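The Waiting Arm

Planning software for two-armed robots is usually judged by the arm that moves. At Senham, the controls group in Grerbridge spends more of its hours on the arm that has nothing to do.

The group's test is a peg board. Its planner, Stevance, has to decide which hand goes to which part, in what order, and where the other hand stays in the meantime. 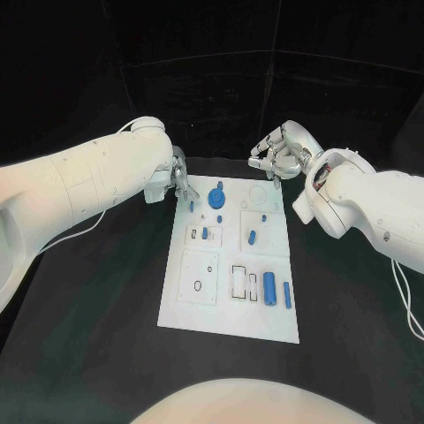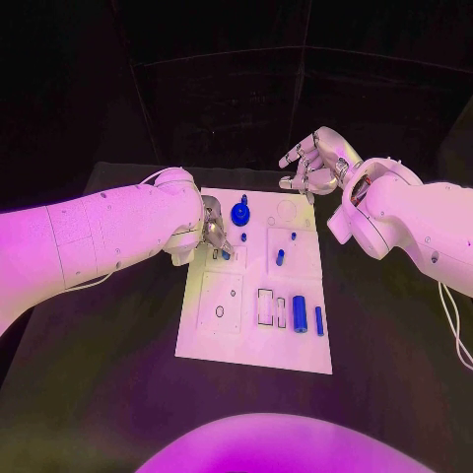 Two arms, one board, with blue pegs and a toothed gear among the parts

One planner or two

The first version of Stevance ran a separate planner for each arm and a referee process on top. Each planner treated the other arm as a fixed obstacle. The method was simple to debug and slow to run, as the referee stopped both arms whenever their predicted volumes overlapped. Over a board this small they overlap most of the time.

The current version plans both arms in a single joint space. The search is larger, so the group cut it down by giving the idle arm a short list of parking poses. The planner picks one by cost, and the cost includes how much of the board the idle hand hides from the head camera.

That last term came late. A forearm across the near side of the board can cover a slot that the vision module needs on the next step. Before the change, Stevance would pick a path free of collisions and then lose its view of the target.

Perception at the last moment

Part poses are estimated once from above, then again just before the fingers close. The second estimate uses a cropped view and a budget of 40 milliseconds. If the two disagree by more than 2 millimeters, the grasp is dropped and replanned. Upright pegs pass this check more often than cylinders lying on their sides, whose rotation about the long axis can't be read from a plain surface.

The regression suite, built on a logging tool called Ferreira, holds 194 recorded runs. Every change to the cost function is replayed against all of them - a job that takes most of a night. The group wants to add cable drag to the arm model next. For now it is handled by a speed limit on the wrist joints.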